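Spent my whole morning on the handling rules for our hand-held grippers at Odness, so you lot are getting a thread. Sorry. 1/9

Rule one, and I will die on this hill: look at the fingertips before every batch. Ours are foam-ish, black, and they go fuzzy at the edges. A bit of fluff is fine. If bits come away on your thumb, swap them and write it in the log. 2/9

Rule two is paper. We used to have one line saying "flat items, take care" and everybody read it differently! Now it says: go for a lifted corner if there is one, never pinch across a fold, and stop if the sheet starts to buckle. 3/9

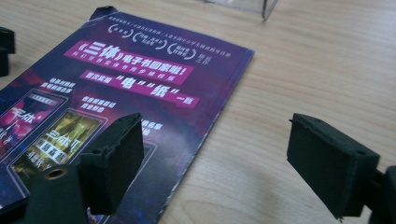

Purple booklet or flyer, curled corner, both fingers open. The pink banner is about the Three-Body e-book coming back. 4/9

Worn printed stuff is brilliant for this, by the way. Crisp new sheets lie dead flat and you learn very little. I want dog ears, creases, the lot. 5/9

Rule three: 300 tries per item type before anyone writes "reliable" in a report. It was 80 until September and I argued for ages to get it changed (Begum site still uses 80, we're having words). 6/9

Rule four, log the misses. All of them. Bikow sent us a lovely tidy sheet with 33 grabs and not one miss on it, and I sent it straight back with a very polite note asking where the rest were. 7/9

Somebody asked if we follow the Fusero checklist. Mostly, yes! It has 29 points and I'd keep nearly all of them, but the bit on soft fingertips is two lines long and one of those is about cleaning. 8/9

Draft goes round this afternoon. If you handle paper, card or thin plastic with soft fingers, tell me what your stop rule is, I'm still not happy with the word "buckle". 9/9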